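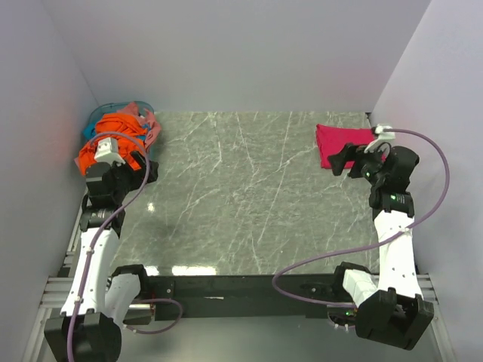
The two-arm station with the garment basket and a folded cloth, Zarnstead workshop.

Progress report on equipment planning, textile handling station
To: Roswitha Voß, program office
From: Ottavio Villa, Zarnstead
Date: May 13, 2026

Dear Roswitha,

With this letter I report on the equipment part of the grant, as we agreed in December. The report on the folding results themselves will come separately. I concentrate on what we have bought, what we still want to buy, and where I need a decision from you.

1. Status of the station

The first station is complete and in daily use. Both arms are mounted at the front side of the table and each carries a gripper. The walls at the back and at the sides are installed. We work now with ordinary garments out of a basket, and also with flat cloths that are already folded. The garments in the basket are more difficult, as we expected in the proposal.

The tabletop is the marble pattern one. It is glossy, and the ceiling lights make bright reflections near the front edge. I did not plan any money for this point, but I would like to test a matt cover before we order the same top for the second station. The cost is small and I can take it from consumables.

2. Purchases until now

The arms, the grippers and the frame were ordered in the first period and all invoices are paid. The frame came from Latstead with a delay of 2 weeks, and we used this time for the electrical inspection of the room, so the general plan did not move.

The cables were the part which I estimated too low. At present they run outside along the links and are fixed with cable ties. This is acceptable for development, but for long unattended runs I am not fully comfortable. An open loop can be caught by a garment or by the other arm. Cletel has offered us a set of flexible sleeves with proper clamps, and Amarasinghe offers a similar set with a longer delivery time. I prefer Cletel, mainly for the delivery, and I attach both quotations.

3. Planned purchases for the next period

Second station. The proposal foresees one more station with identical construction. I still support this. With only one station, every mechanical change stops all the work of the group, and in the spring we lost 8 working days in this way. Latstead keeps the price for the frame until the end of the current quotation, but after that they will calculate again.

Spare parts. I ask to add one spare gripper and one spare wrist unit. In the original budget we had spare fingertips only. A repair at the manufacturer takes long, and during this time a two-arm station is for our tasks practically a one-arm station.

Garments. We want to increase our collection to 200 pieces. At the moment we have 50, and most of them are of one color without print. For the next tests we need thicker fabrics, things with zippers and also children's sizes. We will buy second-hand where it is possible, and wash everything before use.

Baskets. We also need a few baskets of different heights. The present one has a rounded rim, and the gripper must come to it from the side or from above. We do not know yet how the grasping behaves with a square box – this should be tested before we fix the layout of the second station.

4. Budget situation

The equipment line is within the plan, with a reserve that covers the cable sleeves and the spare gripper. It does not cover the spare wrist unit. For this I propose to move money from the travel line, where we spent less than planned after two visits were replaced by video meetings. I do not ask for additional money in this period.

5. Risks

The main risk is the delivery time of the arms for the second station. The supplier did not give us a binding date, only a verbal estimation. If the order goes out late, the station will not be ready for the winter tests. A smaller risk is the space. The second frame fits in the room, but the storage shelves have to move to the corridor side, and for this I need the agreement of the building office. I have written to them and I am waiting for the answer.

6. Decisions requested

Please confirm the following points:
– order of the cable sleeves from Cletel
– order of the second frame from Latstead at the present price
– transfer from the travel line for the spare wrist unit

If you need other documents for the transfer, please tell me which form is the valid one. On the web page I found two versions and they ask for different signatures.

With kind regards,
Ottavio Villa

Attachments: quotation Cletel, quotation Amarasinghe, quotation Latstead, equipment list with invoice numbers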